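Flireck 18 Podcast Mixer

Print this page | E-mail this page 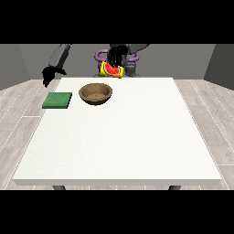 The Flireck 18 is a small mixer for music podcasts and internet radio shows recorded by two to four people. It takes four microphones, a stereo pair for a record deck or laptop, and one phone or computer call. Each channel records to its own track on an SD card, and a mixed stereo file is saved alongside them.

It replaces the Flireck 16, which we stopped selling in November. The preamps are quieter, the headphone outputs are louder, and the call channel now has its own mute button. Power supplies from the older model do not fit.

Microphone inputs

All four inputs take XLR or jack plugs. Phantom power is switched in pairs, so if you mix condenser and dynamic microphones, put the condensers on 1 and 2. Ribbon microphones should go on 3 and 4 with the power left off.

Music input

The stereo input is at line level. A turntable needs a separate phono stage, such as the Allden P2. Music can be set to drop in volume when someone talks — turn the Duck knob clockwise until you are happy with it. The ducking affects only the mixed file. The separate tracks are always recorded at full level, which makes it much easier to swap a song out later if you are asked to take it down.

Calls

Guests on a call hear everyone except themselves. Connect a phone by the four-pole lead supplied, or a computer by USB. Bluetooth is not fitted.

Baltazar Ayala used a review unit for 17 interviews with touring bands, most of them over the phone from vans and hotels. His only complaint was the length of the phone lead, and a longer one is now in the box.

Pads

Six pads play jingles, station idents or short clips. Files must be WAV, no longer than 184 seconds each. Hold a pad down to loop it and press it again to stop. Pads are loaded from the card, and there is a free editor for Windows and Mac if you prefer to set them up on screen.

In the box

Mixer, power supply, USB lead, phone lead, printed quick-start sheet. The SD card is not included. Cards up to 128 GB have been tested.

Dimensions and weight

31 cm wide, 22 cm deep, 6 cm high. 1.9 kg without the power supply.

Ordering

In stock. Orders placed before 2 pm leave the same day. The first 1,000 units come with the Skurum soft case at no extra charge — the case is packed separately and may arrive a day later. Schools and community stations can ask Lorraine Tunstall in the sales office for a price on three or more.

Firmware

Version 1.3, released 25 February 2020. Fixes a click at the start of the mixed file and a fault that stopped pad 6 looping. Copy the file to the top level of an empty card, put it in the mixer and switch on with Record held down. Do not switch off until the lights stop flashing.

Guarantee

Two years, parts and labour. Faders are covered for one year. Repairs are done in our own workshop.

Print this page | E-mail this page

Related items

Allden P2 phono stage
Sampaio closed-back headphones
Sampaio four-way headphone splitter
Skurum soft case for Flireck 16 and 18
Skurum desk arm, short
Flireck replacement fader caps, set of eight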